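4 Setting Up a Candidate Vetting File

4.1 Before you start

Stanciu Records stores all research on one candidate in a single vetting file. The file holds public statements, voting records, filings and correspondence, and it keeps the source of each item attached to it. You need an Editor or Administrator account to create a file. Reviewers can read files and add notes but cannot change a source.

Note: Section 3 covers account levels. If your office uses the Alness sign-in service, log in through that service first.

4.2 Creating the file

1. On the main menu, select Files, then New Candidate File.
2. Enter the candidate's name exactly as it appears on the ballot filing. Put nicknames and former names in the Also Known As box.
3. Select the race. For local races, pick the district first. The two sample districts, Kirkberg and Skostositz, can be hidden under Settings.
4. Set the start year for the search. Older material can still be added by hand.
5. Select Save. The file opens on the Sources tab.

Caution: The race cannot be changed after the first source is saved. If the wrong race was picked, delete the file and start again from step 1.

4.3 Adding sources

1. Select Add Source and choose a type: article, broadcast, filing, letter or other.
2. Paste the text or upload a scan. A single upload may hold up to 212 pages.
3. Enter the publisher, the date and the place where the original is kept.
4. Mark the item Primary or Secondary. A news story that quotes a letter is Secondary. The letter is Primary.
5. Select Check. Missing fields are outlined in red.
6. Select Save Source.

Note: Scans below 400 dpi are accepted, but the text search may skip handwriting and faint type.

Caution: Do not upload private medical or bank records. An Administrator can remove them from the file, but they stay in the backup until the next monthly purge.

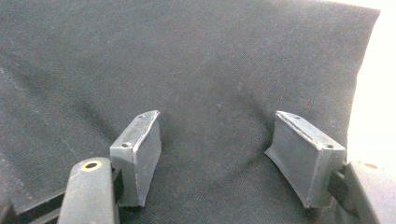 Dark gray woven fabric, with folds.

4.4 Sending the file for review

1. Open the Review tab and select Request Review.
2. Choose at least two reviewers. Neither may be the person who created the file.
3. Set a due date and select Send.

The file is locked until both reviewers respond. To unlock it early, select Recall. Notes already entered are kept.

If error 2052 appears, one or more sources have no date. Return to the Sources tab, sort by Date, and fill in the blank entries at the top of the list. Then repeat steps 1 through 3.

Section last revised May 10, 2024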